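Ristimeck

Ristimeck are a noise rock and post-hardcore band from the town of Walton, built around singer and guitarist Ronaldo Navarro. They are best known for their second album, Prunutura, a gloriously loud record that crams 11 songs into less than half an hour and hardly stops for breath.

History

Navarro started the band with a drummer he knew from school, and for the first two years they played as a duo, with the guitar fed through a bass amp to fill out the bottom end. Their first tape, recorded in a rehearsal room on Powell Street, was copied at home and sold at gigs. It is rough, hissy and tremendous fun, and the closing track, "Wet Cement", is still shouted for at nearly every show.

A bass player joined in July, just in time for the band's first proper tour, and the change was huge. The songs got slower and heavier in places, with long, droning middle sections that burst back into life without warning.
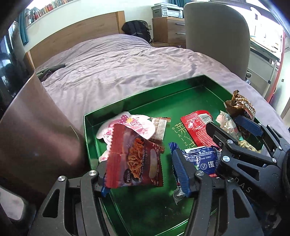 Prunutura came out on May 8, 2018. The first pressing of 1,054 copies on orange vinyl sold out before the tour was over, and a second pressing on plain black followed. Total sales now stand at about 3,000, a superb result for a record with no single and a seven-minute opening track.

Musical style

Navarro plays in a low, slack tuning that makes the strings rattle, and he sings in a hoarse bark that can drop to a murmur mid-line. The drumming is wonderfully busy, full of rolls and sudden stops. Fans of the early tape sometimes find the second album too polished, though "polished" is a generous word for anything this ferocious!

Live shows

The band play on the floor whenever the venue will let them. Sets are short, rarely have an encore and usually end with "Wet Cement", stretched out to double its length.

Discography

Wet Cement (tape)
Prunutura (album, 2018)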